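Getting Better Sound From Old Choir Recordings

I spent most of January going through a carton of cassettes from my old choir, and I had so much fun that I want everybody with a shoebox of tapes to try it! Some of these hadn't been played in 24 years, and the altos still sound wonderful.

Start with the deck. Clean the heads and the rubber roller with a cotton swab and a little isopropyl alcohol, and let everything dry before a tape goes near it. I do mine after every 3 tapes, more often if the swab comes away brown.

Next, wind each cassette all the way forward and all the way back before you record from it. Tape that has sat for years gets packed unevenly and the pitch wobbles, which is painful in a slow motet. If the felt pad has dropped off inside, move the reels into a new shell – choose one held together with screws, and work over a tray.

Set your level on the loudest passage you can find. For us that was the last page of the Gloria, where the basses finally wake up. Leave plenty of headroom, because choirs get louder than you remember, and a clipped high note can't be rescued afterward.

If you hear a hum, check the cables before you blame the tape. Push each plug fully home and give it a gentle twist.

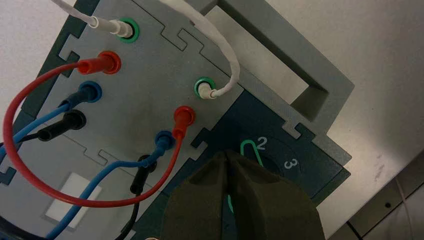

Keep audio leads away from power cords too, and where they have to cross, cross them at a right angle. Plugging the deck and the computer into the same power strip cured my hum completely.

Go easy on noise reduction! A bit of hiss is much nicer than sopranos who sound like they're singing underwater. I keep 2 copies of everything, the raw transfer and the tidied one, and I put the concert and the conductor in the file name (Catinca Avram led most of ours, and her Passtead evenings are the ones I play over and over).

Store the tapes upright, wound to one end, somewhere cool and well away from speakers.

Posted 10/09/2022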